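트레일러닝 클럽 루디사(Rudisa), 가을 시즌 페이스 리더 및 훈련 참가자 모집

루디사는 산길과 임도를 함께 달리는 동호인 클럽입니다. 이번 가을 시즌을 앞두고 훈련을 이끌 페이스 리더와 12주 훈련 과정에 참가할 일반 회원을 함께 모집합니다. 두 부문은 지원 자격과 일정이 다르니 해당하는 내용을 확인한 뒤 지원해 주시기 바랍니다.

1. 모집 부문

가. 페이스 리더
정기 훈련에서 그룹 하나를 맡아 정해진 속도로 달리는 역할입니다. 선두에서 길을 안내하는 리더와 후미를 지키는 리더가 한 조로 움직입니다. 경력이 많은 분은 선두, 처음 맡는 분은 후미부터 시작하는 것이 보통이지만 본인 희망에 따라 바꿀 수 있습니다.

나. 훈련 참가자
12주 동안 진행되는 훈련 과정에 참가하는 일반 회원입니다. 정원은 40명이며 페이스 리더는 이 인원에 포함되지 않습니다. 과정의 목표는 11월에 열리는 39km 코스인 '드로세티(Drosetti) 능선길' 완주입니다. 대회 접수는 각자 해야 하고, 참가비도 클럽에서 대신 내지 않습니다.

2. 지원 자격

페이스 리더
- 산길 20km 이상을 완주한 경험이 있는 분
- 1km당 6분 30초에서 8분 사이의 속도를 평지에서 안정적으로 유지할 수 있는 분
- 12주 가운데 최소 10주 이상 참석할 수 있는 분
- 응급처치 교육 이수자 우대 (이수하지 않은 분은 시즌 시작 전에 클럽에서 실시하는 반나절 교육을 받아야 합니다)

훈련 참가자
- 만 19세 이상
- 쉬지 않고 10km를 달릴 수 있는 분. 기록은 보지 않습니다.
- 산길 경험이 없어도 지원할 수 있습니다. 다만 최근 6개월 안에 무릎이나 발목 수술을 받은 분은 이번 시즌 지원을 받지 않습니다.

3. 훈련 일정과 장소

훈련은 8월 말에 시작해 11월 대회 전 주까지 이어집니다. 주 2회, 평일 저녁 1회와 주말 오전 1회로 나누어 진행합니다. 평일 훈련은 오후 7시 30분에 쿠체(Coetzee) 운동장 북문에서 모여 트랙과 주변 언덕에서 약 한 시간 반 동안 합니다. 인터벌, 언덕 반복, 보강 운동을 주마다 번갈아 배치합니다.

주말 훈련은 오전 6시 30분에 등산로 입구 주차장에서 출발합니다. 첫 주는 12km로 시작하고, 3주 단위로 거리를 늘린 뒤 한 주는 줄입니다. 가장 긴 훈련은 대회 3주 전에 하는 30km입니다. 비가 와도 훈련은 진행하지만 호우특보나 강풍특보가 내려지면 전날 저녁 8시까지 취소 여부를 문자로 알립니다. 취소된 훈련은 따로 보충하지 않습니다.

주말 훈련 뒤에는 희망자에 한해 함께 아침을 먹습니다. 식비는 회비와 별도이며 그날 참석한 사람끼리 나눠 냅니다. 먼저 귀가해도 상관없습니다.
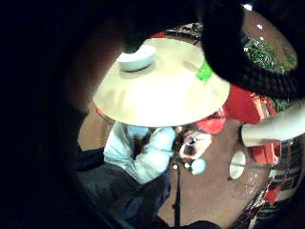
4. 페이스 리더가 하는 일

- 훈련 시작 20분 전까지 도착해 그룹 명단을 확인합니다.
- 출발 전 준비운동을 진행하고 그날의 코스와 갈림길, 보급 지점을 설명합니다.
- 정해진 속도를 지킵니다. 그룹에서 빨리 가자는 요청이 있어도 앞당기지 않습니다. 더 빠르게 달리고 싶은 회원은 다음 주에 윗그룹으로 옮기면 됩니다.
- 부상자가 생기면 후미 리더가 함께 남고, 선두 리더는 그룹을 다음 집결 지점까지 데려간 뒤 훈련 담당자에게 연락합니다.
- 훈련이 끝나면 인원을 다시 확인하고 특이사항을 짧게 기록합니다.

페이스 리더에게는 시즌 회비를 면제하고 훈련 1회당 교통비를 지급합니다. 시즌이 끝날 때 기능성 상의 한 벌과 바람막이 한 벌도 드립니다. 급여가 있는 자리는 아닙니다. 활동 확인서가 필요한 분께는 발급해 드립니다.

5. 참가자 회비와 준비물

회비는 12주 과정 전체 9만 원입니다. 단체 상해보험료, 운동장 사용료, 주말 훈련 중간 보급품이 포함됩니다. 훈련 시작 전에 취소하면 전액, 시작 후 2주 안에 취소하면 절반을 돌려드립니다. 그 이후에는 환불하지 않습니다.

준비물은 다음과 같습니다.
- 산길용 러닝화 (평일 훈련은 일반 러닝화도 가능)
- 물 500ml 이상을 넣을 수 있는 조끼나 허리 벨트
- 헤드랜턴 (9월 중순부터 필수)
- 호루라기와 얇은 방수 재킷 (주말 훈련 시 필수)
- 개인 컵. 보급 지점에 일회용 컵을 두지 않습니다.

신발을 새로 살 예정이라면 첫 주 훈련에 나와 코스를 뛰어 본 다음에 고르는 것을 권합니다. 바닥이 단단한 임도가 전체의 절반이 넘고, 젖은 바위 구간은 주코프(Zukov) 고개 아래쪽에만 있습니다.

6. 그룹 편성

참가자는 첫 주 평일 훈련에서 5km 시험주를 한 뒤 네 그룹으로 나눕니다. 시험주 결과와 본인이 적어 낸 목표를 함께 봅니다. 그룹은 4주마다 다시 조정하며, 그 사이에도 페이스 리더와 상의해 옮길 수 있습니다. 친구나 가족과 같은 그룹을 원하면 지원서에 적어 주십시오. 이 경우 느린 쪽의 속도에 맞춰 편성합니다.

7. 지원 방법

클럽 홈페이지의 '시즌 모집' 메뉴에서 지원서를 작성해 제출하시면 됩니다. 페이스 리더 지원자는 최근 1년 안에 참가한 대회나 장거리 훈련 내용을 함께 적어 주십시오. 달리기 앱 기록 화면을 첨부해도 됩니다. 접수 마감은 7월 말이며, 참가자 부문은 정원이 차면 그 전에 마감할 수 있습니다. 마감 뒤에 들어온 지원서는 대기자로 등록하고 결원이 생기면 순서대로 연락합니다.

페이스 리더 지원자는 8월 초에 시험 훈련에 한 번 참석해야 합니다. 8km를 정해진 속도로 달리면서 그룹을 안내해 보는 방식이고, 끝난 뒤 10분 정도 면담을 합니다. 결과는 일주일 안에 개별 통보합니다.

8. 문의

훈련 내용과 페이스 리더 지원: 팔레사 시톨레(Palesa Sithole), 훈련 담당
회비, 보험, 환불: 레필웨 줄루(Refilwe Zulu), 운영 담당

문의는 홈페이지 문의 게시판에 남겨 주십시오. 평일 오전 10시부터 오후 5시 사이에 답변합니다. 부상 이력처럼 공개하기 어려운 내용은 비공개 글로 작성하시면 담당자만 볼 수 있습니다.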